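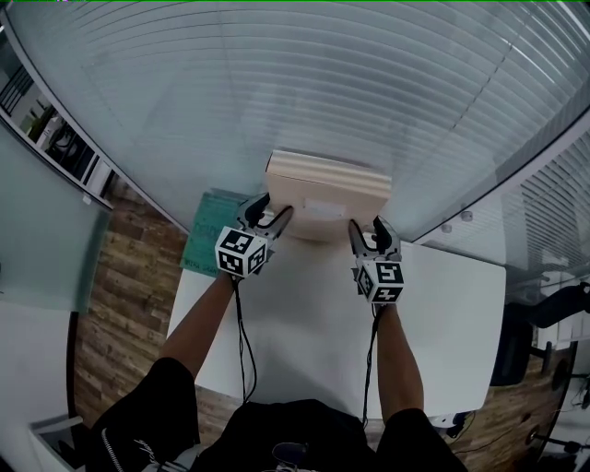 Zwei Griffe, ein Karton. Zur Erzählung »Die linke Hand«

Die linke Hand

Zsófia Antal hatte die neuen Finger schon am Morgen ausgepackt, und als Emiliano mit dem Kaffee kam, waren sie bereits angeschraubt. »Fühl mal!«, rief sie und drückte ihm den Griff in die Hand, bevor er den Becher abstellen konnte. »Fühl mal, wie der zumacht!«

Er fühlte. Der Griff schloss sich weich, fast höflich, und erst ganz am Ende kam ein kleiner Widerstand, so als hätte das Ding kurz überlegt.

»Das ist der Proditz?«

»Das ist der Proditz. Und der hier«, sie hob den anderen hoch, »ist unser guter alter Honorato. Heute treten sie gegeneinander an, mein Lieber, und ich sage dir, das wird herrlich.«

Bei Vondilance hielt man Zsófia für ein wenig verrückt, aber auf die Art, die man in einer Firma gern um sich hat. Sie konnte über Fingerkuppen reden wie andere Leute über Käse. Sie wusste, welche Gummimischung im Januar hart wurde, wenn über das Wochenende die Heizung ausblieb, und welche nach Fahrradschlauch roch. Seit Wochen lag sie Tarcísio Vasconcelos damit in den Ohren, dass man die beiden Modelle nicht nacheinander vergleichen dürfe, sondern gleichzeitig, an einem Menschen, eine Hand gegen die andere.

»Und wenn du Rechtshänderin bist?«, hatte Tarcísio gefragt.

»Dann tauschen wir nach der Hälfte!«

200 Griffe waren vereinbart, hundert in jeder Anordnung. Danach sollte entschieden werden, mit welchem Modell das Projekt Tismont weiterging. Kelly Araújo saß im Nebenraum am Rechner und sagte durch die offene Tür, wann es losgehen konnte. Es gab noch eine zweite Kelly, Kelly Furtado aus der Mechanik, und weil keine der beiden auf ihren Vornamen verzichten wollte, hießen sie im ganzen Haus Araújo und Furtado, wie zwei Fußballspieler.

»Würfel sind da«, rief Araújo. »Beide. Du kannst.«

Zsófia schob die Ärmel hoch und griff nach dem Karton.

Die ersten Versuche waren leicht. Anheben, absetzen, drehen, an die Scheibe schieben, zurückholen. Der Honorato packte zu wie immer, kräftig und ein bisschen grob, ein Griff wie ein Händedruck auf dem Viehmarkt. Der Proditz dagegen tastete. Man spürte die Kante des Kartons durch den Bügel hindurch, man spürte sogar, wo die Pappe nachgab, und Zsófia lachte laut auf, als sie es zum ersten Mal merkte.

»Was ist?«, fragte Emiliano.

»Ich kann die Wellen zählen! In der Pappe! Komm her, nimm du mal.«

»Du bist mitten im Durchgang«, rief Araújo.

»Dann eben nachher. Aber du nimmst ihn nachher, versprochen?«

Beim achtunddreißigsten Griff rutschte der Karton weg. Er rutschte auf der linken Seite, auf der des Proditz, und landete mit einem dumpfen Schlag auf der Tischplatte. Beim neununddreißigsten wieder. Zsófia sagte nichts, und das war bei ihr ein schlechtes Zeichen. Emiliano stellte den Becher auf die Fensterbank und kam näher.

»Zu weich?«, fragte er.

»Nein. Warte. Nein, der ist nicht zu weich.« Sie machte die Finger auf und zu, auf und zu, das Ohr dicht daran. »Hörst du das?«

Er hörte nichts.

»Eben! Vorhin hat er am Ende geklickt. Ganz leise.«

Furtado wurde geholt. Sie kam mit einem Sechskantschlüssel hinter dem Ohr und einem angebissenen Brötchen, hörte sich die Sache an, legte das Brötchen weg und drehte an einer Schraube, die sonst niemand bemerkt hätte. Eine Vierteldrehung, vielleicht weniger. Dann reichte sie den Griff zurück.

»Die war nur handfest«, sagte sie. »Wer hat die angezogen?«

Zsófia hob stumm die Hand, in der sie den Honorato hielt, und der Honorato machte dabei den Mund auf. Furtado musste so lachen, dass sie sich auf den Stuhl setzte.

Sie fingen von vorn an. Es wurde später als geplant, Tarcísio steckte zweimal den Kopf herein und ging wieder, ohne etwas zu fragen. Nach hundert Griffen tauschten sie die Seiten, und nun tastete die rechte Hand, und die linke packte. Zsófia bewegte sich inzwischen ohne nachzudenken. Der Karton ging hoch, kippte, stand, lag wieder an der Scheibe, und die Kabel schleiften hinter ihren Handgelenken her. Irgendwann summte sie.

»Hundertneunundneunzig«, sagte Araújo.

Den letzten Griff machte sie mit beiden Händen. Das stand nicht im Plan, aber Araújo ließ es durchgehen. Der eine hielt, der andere fühlte, und der Karton hob sich so ruhig vom Tisch, dass Emiliano unwillkürlich die Luft anhielt.

»Du«, sagte Zsófia, ohne ihn abzusetzen. »Und wenn wir gar nicht wählen? Links den einen, rechts den anderen. Für Tismont. Warum müssen das eigentlich zwei gleiche sein?«

Im Nebenraum hörte das Tippen auf.

»Sag das Tarcísio nicht vor dem Essen«, rief Araújo.

Aber Zsófia hatte den Karton schon abgesetzt und hielt Emiliano den Proditz hin, mit dem Bügel voran. »Jetzt du«, sagte sie. »Mach die Augen zu und sag mir, wo die Kante ist.«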